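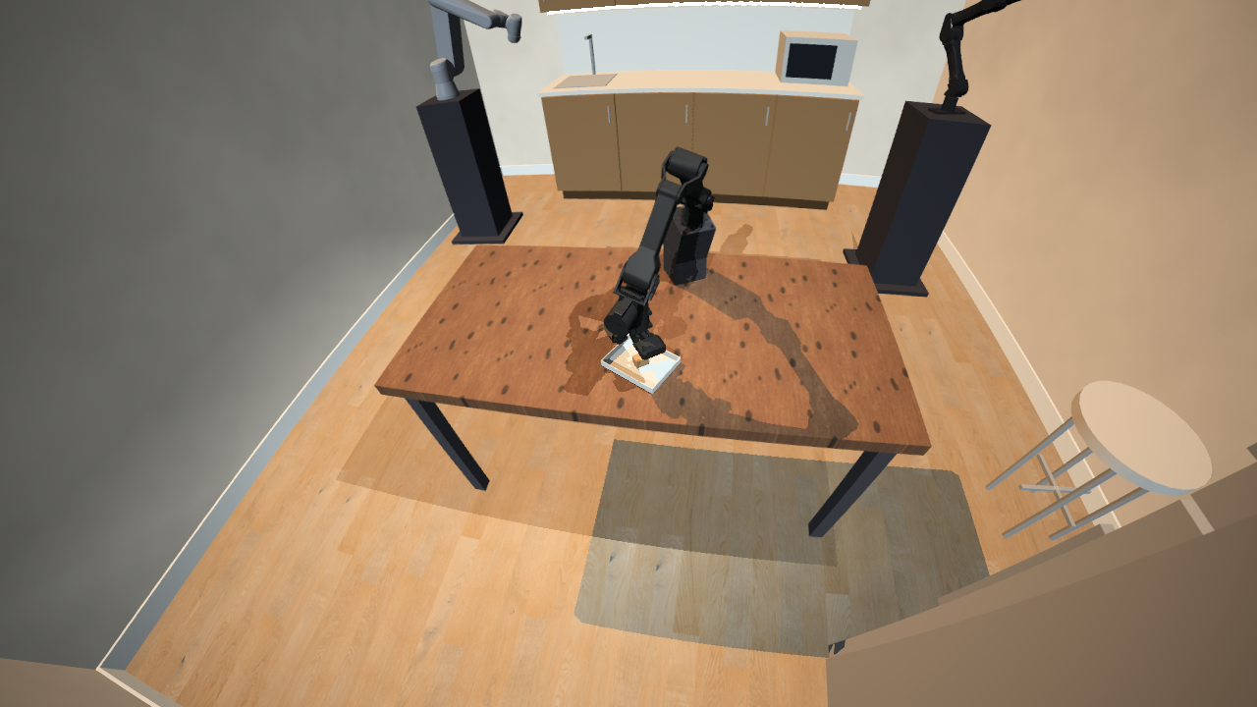 Print this message
E-mail this message to a friend

Re: Gripper closes early over the tray (Duan arm, table cell)
Date: 01/05/2024

Hello all,

Thank you so much for the kind replies, and to the Hakell folk especially for the joint settings file, which loaded first time and saved me a whole evening of typing! I'll take the points as they came up.

> We see the same thing at Drestell. The arm comes down nicely over
> the tray and then the fingers start to shut before the wrist has
> settled. Did you change the tray height or the arm? And do you
> keep the tray square to the table?

I left the tray alone and changed the arm. The base in our Darnmont model was set 7 mm too high, a leftover from an older tabletop, so every reach was finishing a little above where the arm believed it was. I put the base right, ran the homing routine again, and then went through the joints one by one from the shoulder down to the wrist (a dull job, do have a cup of tea to hand). After that I made the close command wait until the wrist had been still for 229 milliseconds. You may well get away with less on yours, but I was tired of fiddling by then and it does no harm.

As for the tray, no, I keep it turned at a slight angle to the table edges, with the piece lying diagonally in it. If the fingers go down cleanly either side of the piece like that, I'm happy to trust the setup. A square tray let me off far too lightly last January.

I then left it to run 1000 picks overnight and had 2 misses, both at the far end of the reach, so I suspect the elbow limit wants another look. The two arms on the pedestals behind still have their old settings, and I'd rather leave them be until this one has behaved itself for a while.

If anybody at Drestell would like the corrected base file, just shout and I'll send it over. Please keep a copy of your old one first!

Warm wishes from the Darnmont bench

Print this message
E-mail this message to a friend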